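From: Gilmar Xavier
To: teleop-list
Date: 3/1/26
Subject: Re: [teleop-list] Steering a two-armed robot through a doorway in sim

Grażyna Żak wrote:
> We're about to start recording demos in the Kimano house scenes and I'd love
> to hear how other people handle the spots near doors. My operators do fine at
> a table. As soon as there's a doorway they slow to a crawl, and half the
> takes end with a long pause in the middle. Do you let them look through the
> head view only, or the wrist views too? And how many demos before the policy
> was any use to you?

Hi Grażyna, hi all,

Oh, I'm so glad somebody asked this! I've spent most of January on exactly this and I have opinions.

We drive both arms with the Cheetham hand controllers and keep the head view as the big window. With the head tipped over, the walls and the window all run off on a slant, and new people hate it for the first session. Then it clicks and they stop noticing. 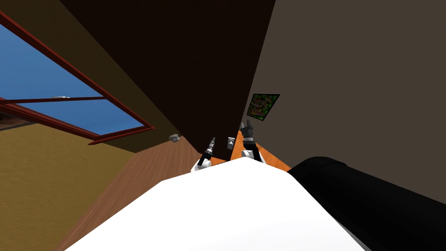
Do you need to level the head before recording? Only if the policy will run with a level head, so record with the same head pose you plan to use later and leave it alone.

Back to the pauses. Ours came from people trying to plan both arms at once. I now have them say out loud which hand is leading — left or right — before they press record. It feels silly for two takes and then the pauses mostly go away. The other arm stays parked where the operator can see it.

For wrist views, yes, show them, but small, tucked in a corner. They earn their place in the last few inches of a reach. The rest of the time you get big flat patches of color and two fingers, and a beginner who stares at that will lose track of the room.

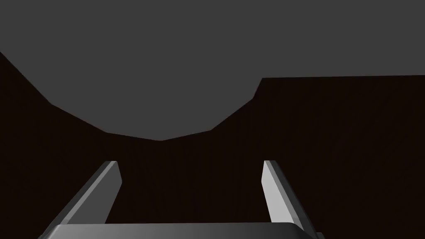 I'd also slow the controller scaling down close to furniture. We have it on a foot pedal, a Stoltberg one that was lying in a drawer, and pressing it cuts hand motion to a third. Some operators hold it down the whole time at first, and that's fine, let them. They come off it on their own.

As for how many: we recorded 300 and kept 80 for the first training run. I threw out anything with a pause longer than 3 seconds and anything where the operator backed up and tried again. I regret the second rule! The retries were some of the best material we had, and the policy trained without them just froze after a miss. I put 22 of them back in and it got a lot braver.
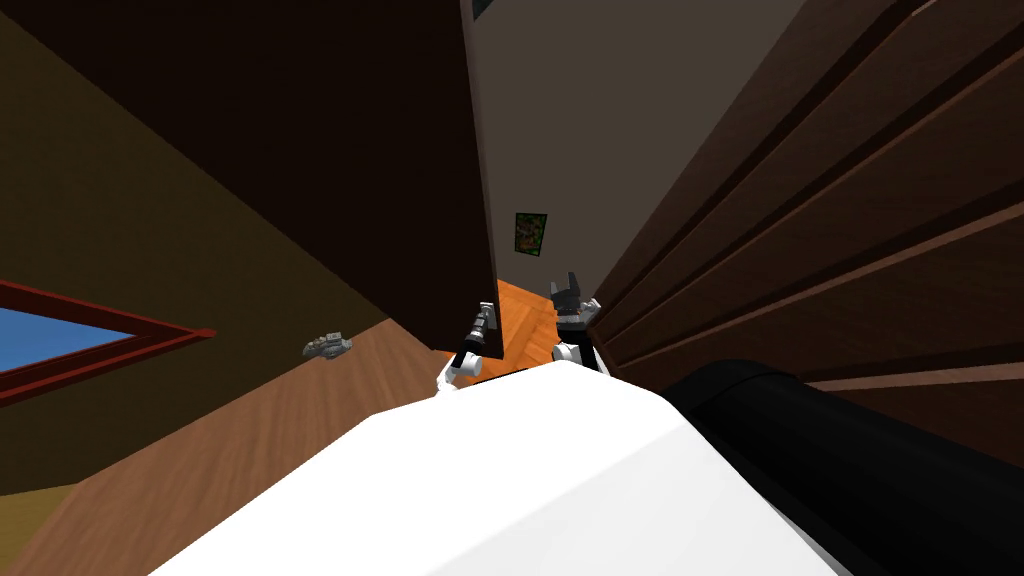 One more thing on doorways. Start your takes from several spots on both sides of the opening, and let the operator pick the angle. I had everybody starting from the same mark and the policy learned the mark.

The replay script is in the Likorus folder if you want it, along with my settings for the pedal. It's messy but it runs. Tell me how your first batch goes, I really want to know if the "say the hand" trick works for your people too.

Gilmar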